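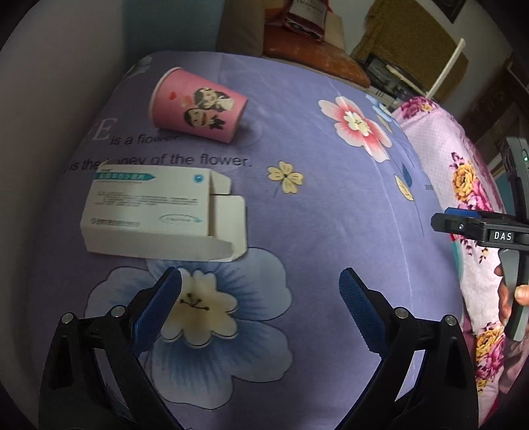 Clearing the table after a kids' party – quick version

Bag in one hand, start at one end, work across. Don't sort as you go, you'll be there till midnight. One pass for stuff that's obviously trash, second pass for the rest.

Paper cups: tip out the dregs over the sink first, then stack. Ten in a stack takes up the room of one. Pink ones with the cartoons on, same as any other, don't save them. You won't use them.

Cartons: look inside before you flatten. Lost a whole strip of allergy tablets that way last September. Then open both ends, press flat, slide down the side of the paper bin.

Wrappers and foil

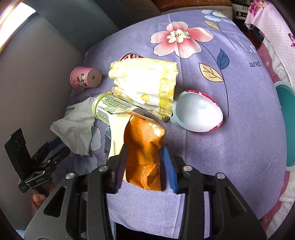 Soft stuff and tubs

Shiny snack film – scrunch it. Springs back open? Plastic, goes in the trash here. Check your own town, they all differ. Anything with a bit of food left gets a clip and goes back in the cuboard.

Round tubs get a rinse, lid off, 15 minutes upside down on the rack.

The cloth

Leave til last. Gather the four corners, carry it outside, shake. Printed ones go in inside out, at 40 if your machine is in Celsius, or just warm. Plain woven ones same wash but hang them strait away or the creases set. Grease spot – dish soap, thumb, leave it, then wash.

Next week: the freezer drawer.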